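Home Data Docs Contact

Last updated: 2023-02-15

# Skasville Oral History Transcripts

Typed transcripts of interviews with people who worked at the Grilden cannery and lived in the streets behind it. The interviews were recorded on cassette, and the tapes stay with the Bandara reading room in Skumurthorpe. Only text is distributed.

## Contents

- `transcripts/` — 81 plain text files, one per interview
- `speakers.csv` — speaker code, decade of birth, job at the cannery
- `places.csv` — 201 local place names with spelling variants
- `CHANGES.txt`

Files are UTF-8 with Unix line endings. Each turn starts with a speaker code and a tab. A blank line separates turns.

## How the transcripts were made

Nusrat Wanigasekara and Rokeya Sikder typed the first pass from the tapes. Asanka Munshi checked each file against the audio and marked doubtful words with a double query. No speech recognition was used.

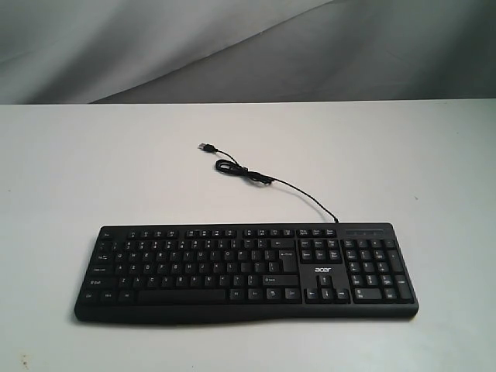 Issue 57

Spelling follows ordinary Australian usage, so "labour", "grey" and "tyre" whatever the speaker's accent. Dialect words are kept as spoken. False starts are kept, but coughs and tape noise are left out. Pauses longer than a breath are marked `(pause)` with no length given.

Numbers are typed as words when spoken in a story and as figures when read from a pay slip or ledger. This wasn't applied evenly in the early files — see `CHANGES.txt` before you search on wages.

## Names and privacy

Speakers chose whether to be named. Those who declined have a code only, and the names of their relatives are replaced with `[name]`. Street numbers are removed throughout. Street names stay. 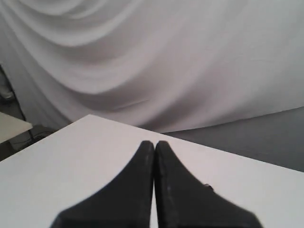 Lutfa Matubbar wrote in September that replacing every relative's name makes the family stories hard to follow, and asked whether a daughter and a sister could at least be told apart. From version 2 the tags read `[name: daughter]`, `[name: sister]` and so on where the tape makes it clear.

## Known problems

- Two interviews run on to a second cassette that is missing. Both end mid-story.
- The shift names "early" and "first" mean the same shift until the cannery changed its roster. After that they don't.
- Overlapping talk is typed one speaker after the other. 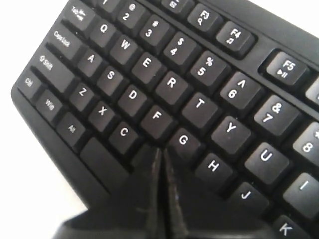
- Place names in the group interviews were typed by ear and may not match `places.csv`.
- The longest file has about 600 turns and is slow to open in some spreadsheet programs.

## Reuse

Free for study and teaching. Ask before reprinting a whole interview. Corrections go to Asanka Siriwardena, with the file name and the line number.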